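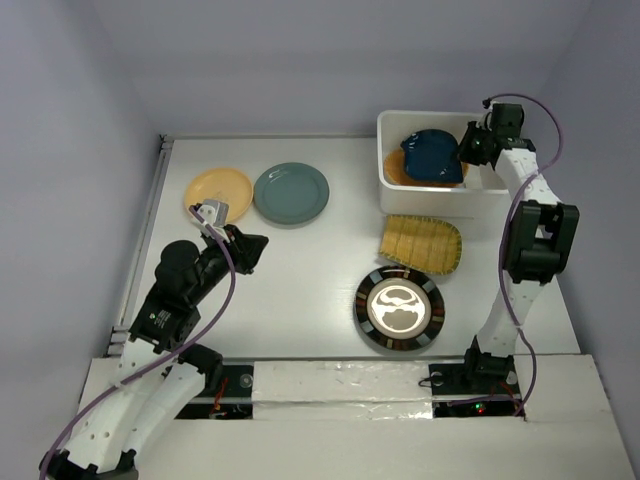 Collecting demonstrations for a two-arm dish sorting task: how much should the starting layout vary?

Asked in May in Bunberg Community Help, Data Collection

Our laboratory is preparing a set of teleoperated demonstrations on a two-arm tabletop station. The task is to transfer plates, a bowl and a woven tray between the tabletop and a white plastic bin. Episodes are recorded with Clatum and include the fixed workspace view and the wrist views.

We have completed 40 episodes. The policy trained on them performs acceptably on the round plates but closes too early on the woven tray. The operators began every episode from nearly the same layout. We request guidance on two points: whether the existing episodes should be retained, and whether the tray requires a separate set of demonstrations.

Answer 1 (accepted)

The existing episodes should be retained, provided that each is labeled with its starting layout. Additional episodes should then be recorded according to the procedure set out below.

1. Divide the tabletop into zones and assign a starting zone to each dish before the operator takes the controls. The assignment should be drawn from a list. Operators left to choose will return to the positions they find comfortable.

2. Record the tray under its own task label. A woven rim held between two fingers presents a very different wrist view from a flat plate, and the tray may stand on edge in the grasp and hide much of what lies behind it.

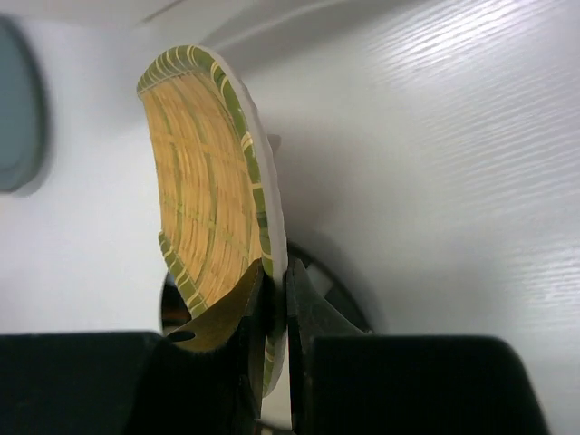
3. Instruct operators to pause briefly before closing the gripper. In our own Myklebust set, early closing was traced to demonstrations in which approach and grasp were blended into a single motion.

4. Vary the contents of the bin. A policy that has only been shown one arrangement inside the bin will tend to rely on it.

5. Retain failed grasps that the operator corrects, and mark them as recoveries. Episodes abandoned partway should be stored separately.

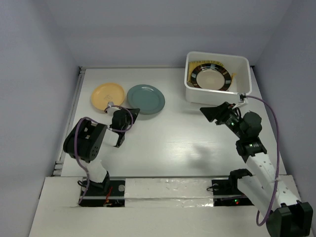 Patterned plate in the bin, with the yellow and teal-green plates on the table.

Our second round consisted of 42 episodes under this procedure, after which the tray was handled at a rate our group considered sufficient.

Answer 2

Please confirm that the wrist streams and the fixed view share one clock. We had a similar complaint on a Badimer station and the wrist video was 5 frames late. No new demonstrations were needed.

Answer 3

Agree with the first answer. We use 2 operators per task and alternate them.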